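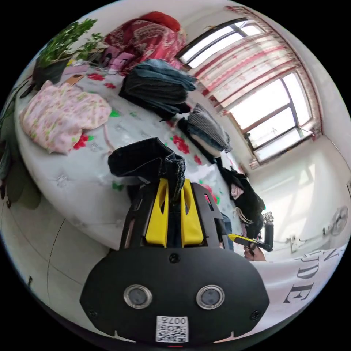

Folding denim for a shelf: in thirds or in half?
Reading time: 4 min

Yamila Iturra
7/26/18

I need a folding method for jeans that gives a constant width. The shelf unit is a Jalstead, bought secondhand, and the clear opening is narrow enough that a standard store fold jams against the side panel. I sort on the bed, denim in one stack and the thinner items kept apart, and the stack of folded jeans with the dark layers in it is where the trouble starts. Once shelved, a stack like that ends up leaning toward the side with the waistbands. The pink floral garment folds flat and gives no problem. I have tried folding in thirds and folding in half twice. Thirds fits the opening but is thicker. Halves is flatter but too wide. Is there a fold that does both, or do I need to alternate direction? Second part: do drawstring pants belong in the same stack? Mine slide.

Inès Lefèvre

Alternate the waistbands. The waistband is the thickest section because of the belt loops, the fly and the rivets, and if every pair faces the same way the error adds up. By the fourth pair you will see the lean.

The fold I use:

Close the zipper and button. Lay one leg over the other, back pockets facing out. Push the crotch point in so the long edge is straight. Smooth from the waist to the hem with the flat of the hand. 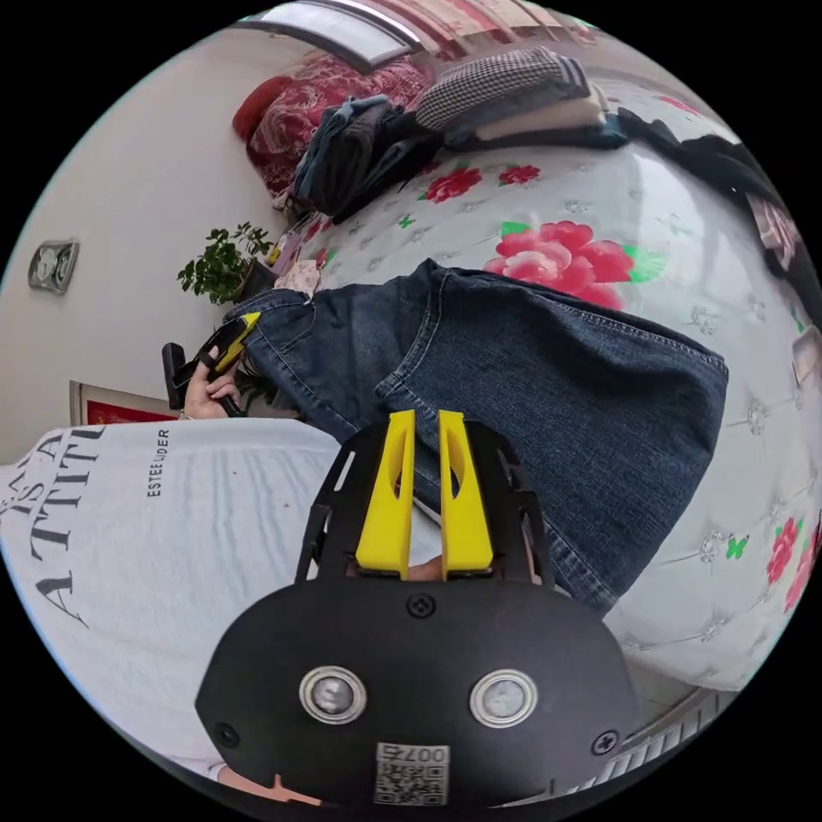

Bring the hem up to the bottom of the back pockets, not to the waistband. Then fold what remains in thirds. Stopping short keeps the hem off the waistband, so the two thickest parts do not sit on top of each other. Width is set by the first lengthwise fold and does not change after that. Measure one finished pair against the opening before doing the rest.

A quilted bedspread is a poor surface for this. The padding gives under the hand and the crease drifts. A table is better. If the bed is all you have, put a board down.

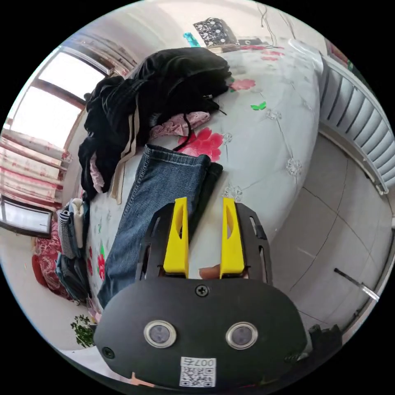 Blue jeans folded lengthwise, with the black clothing farther back on the bed.

Drawstring pants go in a separate pile. Tuck the cord inside the waist first.

Provton

I just roll mine. Limit of 4 per stack if you fold, more if the shelf is deep. Don't know the Jalstead.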